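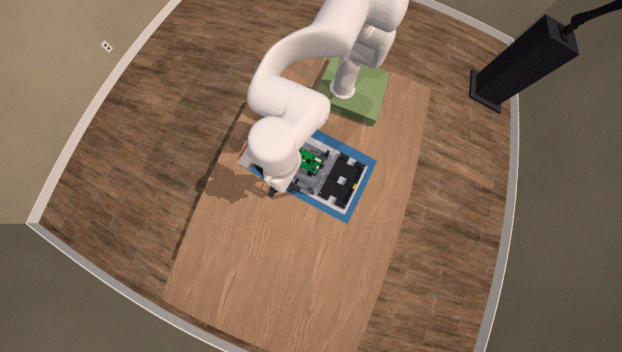 Nakora says the fixture should be moved closer to the base before anybody touches the code again. With the board so far out to the left, the wrist has to fold under itself, and then every small error in the shoulder becomes a big one at the fingers.

kellit_bench wrote:
That is fair, and I will try it. But let me write down properly where I am, as I left half of it out in my first message (English is my third language, so please ask if something is not clear).

The task is a small one. Take one circuit board from the gray tray, carry it over to the black fixture, put it down inside the walls. The real arm will be bolted to a table in the Kellitside workshop. For the moment I do everything in simulation, with the same table length and the same mat. I want the motion to be good before I spend money on a second set of fingers. The first set I broke in June, when I sent the arm straight down into the tabletop at full speed.

The problem: when the arm goes down over the tray, it stops short or it twists the last joint almost half a turn. After that it has no room left to turn the board for the fixture. I have run the pick 873 times with small changes in the start pose, and the twist comes in most of the runs. I did not keep a proper log in the beginning, so I can't give you the exact share.

Posted Apr 17, 2020

sistach wrote:
Do not move the fixture. I disagree with Nakora on this one. If the layout is going to be the same in the real shop, then the simulation should carry the bad layout too. Otherwise you solve an easier problem and you meet the hard one again later, with real fingers.

What solver do you use for the inverse kinematics, and do you give it a starting guess? A twist like this is very often the solver jumping to another branch. Fix the guess to a pose where the elbow is high and the wrist is near the middle of its range. Then look at whether the twist is still there.

Nakora wrote:
The layout in the shop is not final, he says himself that the arm WILL be bolted. So nothing is bolted yet. Moving a mat costs nothing. I have seen people spend a whole winter on solver settings when the part was simply in a stupid place.

kellit_bench wrote:
To sistach: I use the numeric solver that came with the simulator, and the guess is the last pose of the arm. So after one bad pick the next one starts already from a bad place. I did not think about this before. Thank you.

To Nakora: it is true that nothing is bolted. But the table is shared with the people who do the radio repair, and the left side is the only part I can have for long periods. I can move the fixture a little. I can't move the base to the other end.

Đinh wrote:
Two questions from someone who did a similar thing with a cheaper arm.

First, from which side do the fingers close on the board? If you grip it across the short side, you may need to turn it before the fixture. If you grip it across the long side, maybe you need no turn at all, and then the wrist limit is not so important. Draw it on paper with both directions before you change anything else.

Second, what is the friction of the board set to? In my simulation everything stuck to the fingers like glue and I was very proud. On the real table the board slid out at the first lift. Now I always run with the friction too low on purpose.

sistach wrote:
Agree about the grip direction. I do not agree about the friction -- too low is also wrong, and it makes you squeeze harder than a board with small components on it will like. Measure it. Put the board on a finger pad, tilt the pad until the board slides, write down the angle. It takes about 2 minutes.

Đinh wrote:
Measure it on which day? Mine changed with the dust in the room. But ok, measuring is better than guessing, I will give you that.

Obed Laryea wrote:
I have been reading without an account until now. One thing I miss in this discussion is the waypoint above the tray. kellit_bench, does the arm go directly from home to the pick pose? If yes, please put one extra pose straight over the board, with the tool already pointing down and already turned the right way. Then the last part is only a vertical move and you can do it slowly. Do the same over the fixture, because it has raised walls and you don't want to come in from the side there.

kellit_bench wrote:
It goes directly from home, yes. I had a waypoint in the old version and took it out when I was trying to make the cycle shorter. I see now this was not smart.

So my plan for the next evening:
- fixed starting guess with high elbow, the same for each pick
- waypoint over the tray and another over the fixture
- grip direction on paper, both ways
- tilt test with a real board

I will leave the fixture in its place for the first round. If the twist is still there, I will shift it toward the base and try again.

Nakora wrote:
You are changing four things and leaving the one that I asked for. Fine. But then do them one at a time, or you will not know which of them helped.

kellit_bench wrote:
Yes, one at a time. Starting guess goes first.

sistach wrote:
Save the joint angles for every run this time, also for the good ones. A plain text file is enough.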